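Let the arm fumble

Most robot papers I read still throw away their worst data. An operator guides the arm, the grasp goes wrong, somebody presses delete and the tidy version goes into the training set. I think that's a waste, and the Foltine results have made me surer of it than ever!

The group at Wastitz trained the same policy twice. One set held 200 clean demonstrations. The other held 140 clean ones plus 60 where the operator missed, nudged the object, backed off and tried again. Same size, same arm, same objects. Over 965 test trials, the policy that had seen the mess recovered from a bad first grasp far more often, and it was no slower when things went well.

I love this because it's so cheap. You don't need a bigger model or a new sensor, you just stop deleting things (and perhaps let your operators relax a bit). People learn to pour tea by spilling some, after all.

There are fair objections. Only 4 kinds of object were used, and the earlier Herau study found that too many fumbles made the arm dither. I'd like to see the balance tested properly, on shapes that roll and tip.
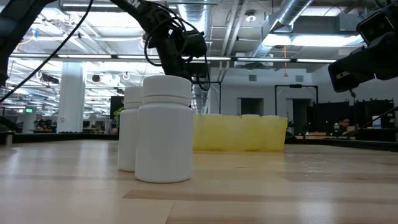 Two white pill bottles on the table, with the gripper just above and behind the nearer one.

Bottles are a good place to start. They're smooth and light, and a small knock matters. If your lab has a folder of rejected runs from last October, please open it again before you record any more.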